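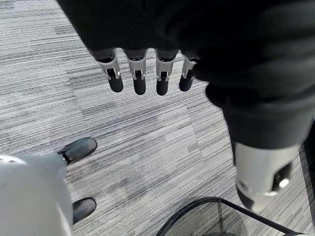 Fulvio Longo suspects the sleeve before the servos, and wants to know whether the fingers still drift with the fabric pulled back to the elbow.

That was the first comment on the short version of this post, so I have rewritten it with more detail.

Left hand drifts open after warm-up, right hand does not
posted by wiltard_bench, January 2022

I am building the upper body of a humanoid in a shared workshop. The hands are tendon driven, one servo per finger, servos in the forearm, tendons running through the wrist in PTFE tube. Finger segments are metal with pinned hinges and the tips are black pads. The forearm has a fabric cover. A wrist camera looks down past the fingers so that I can check finger position against the commanded value.

The problem is in the left hand only. I send all four fingers to the rest position, arm pointing down, no load. At startup the positions match my calibration table. After a session of open and close cycles the same command leaves the fingers more open than before. The error is not equal. It is worst on the outer finger and least on the one closest to the fabric edge. If I power down and leave the arm overnight, part of the error goes away and part does not.

What I have done so far:

Swapped the servo bus cable. No change.
Swapped the servo on the outer finger with a spare of the same type. No change.
Recalibrated twice. The table is correct for a while and then is wrong in the same direction.
Checked supply voltage at the forearm connector under load. It is steady.
Logged the servo encoder values. They say the horns are where I told them to go.

The tendons are braided fishing line, knotted at the fingertip end and clamped under a screw at the horn. The return is an elastic cord on the back of each finger. The right hand was built from the same drawings, in September, with line from a different spool. The left hand was built later.

I would prefer not to take the wrist apart. Routing the tubes through it took two evenings and I had help. Is there a test that separates the line, the clamp and the tubes without opening it up?

Ettore Bellini

Your encoder log already answers half of this. If the horn is in position and the finger is not, the error is between the horn and the fingertip. Stop swapping electronics.

There are four candidates in that section: the line stretches, the line slips under the clamp screw, the knot tightens, or the tube moves in its seat. They behave differently and you can tell them apart from outside.

1. Mark the line. Put a dot of paint marker on the line exactly where it leaves the clamp, on all four horns, with a matching dot on the horn. Run your session. If the dots separate, the clamp slips. A screw pressed straight onto braid will do this, since the braid flattens and the screw loses its bite. Use a washer under the screw head and take one full turn around the screw before clamping.

2. Mark the tubes. Put tape flags on each tube where it enters the forearm bracket. If a flag creeps toward the wrist, the tube is not seated. A tube that shifts along its axis changes the effective path length, and the finger opens by that amount. The encoder will never see it.

3. Check for stretch. With dots and flags unchanged and the finger still drifting, it is the line or the knot. Braided line has constructional stretch, meaning the weave settles when first loaded. It does not come back. It also has creep under constant tension, and some of that does recover when the load is removed. Your description of part of the error going away overnight fits both happening together.

The standard treatment is to pre-stretch the line before it goes in. I hang a cut length from a beam with a weight on it and leave it for 12 hours, tie the knot, then hang it again with the knot at the bottom so the knot beds in as well. After that I run 1,000 cycles on the finger before I calibrate anything. Calibrating on a new tendon is wasted effort.

The uneven error between fingers could be path length. The longest run shows the most stretch. Measure the four tendon paths on your drawing and see whether the order matches the order of the error. If it does, you have your answer without touching the wrist.

For the replacement you do not need to take the tubes out. Tie the new line to the old one at the horn end with a slim splice and pull it through from the fingertip. Do one finger at a time.

stindon_dave

had same thing on my gripper, just recalibrate every time you turn it on. put hard stops in and have it close until the current goes up and call that zero. works fine and you never have to open anything

Fulvio Longo

Homing against a stop at every boot will hide the drift at startup, but the original post says the drift comes during the session. You would need to home again in the middle of the work. It is also a poor idea with plain line and a screw clamp, as each homing move pulls on the clamp and makes slip more likely. If you do use it, set the current limit low.

I agree with Ettore on the order of tests. I would add the sleeve, for which I asked about it in the first place. On my own arm the fabric had worked its way down over the wrist and was bearing on the back of the outermost finger's return cord. Tight fabric on an elastic cord adds friction in one direction only. The finger moves normally under servo power and then does not settle in the same place twice. It can look like drift if you always approach the rest position from the same side.

The test takes five minutes. Pull the sleeve up and tape it. Command the rest position from fully open and note the camera reading. Command it again from fully closed and note the reading. The gap between the two is hysteresis. Slide the sleeve back down and repeat. If the gap grows, shorten the sleeve or stitch in a cuff that stops behind the wrist joint.

Hysteresis and drift can both be present. Do the sleeve test first so it does not contaminate the paint marks.

wiltard_bench

Results, in the order suggested.

Sleeve: the gap between the two approaches was slightly larger with the sleeve down, on the finger next to the fabric edge. No measurable difference on the other fingers. I have pinned the sleeve back for now.

Clamp dots: separated on the outer finger after 146 cycles. Intact on the others. I had used a shorter screw there and it was bottoming out on the horn. Replaced it, added washers on all of them and took the turn around the screw as described.

Tube flags: none moved.

With the clamp fixed, the outer finger now drifts by the same amount as its neighbor, so I take the remainder to be stretch. The path lengths on the drawing do follow the order of the error. New line is hanging from the storage rack with a weight on it. I will pull it through one finger at a time and run the cycles before calibrating.

One question remains open. The splice Ettore describes has to pass the bend at the wrist, and my tube has an inner diameter of 2 mm. Has anyone pulled a splice through that size without it catching?

Ettore Bellini

Yes. Do not knot it. Lay the two ends side by side, overlap them by the width of your hand, whip them with sewing thread and put a thin coat of superglue on the thread. Let it dry fully. Straighten the wrist before you pull, and pull slowly.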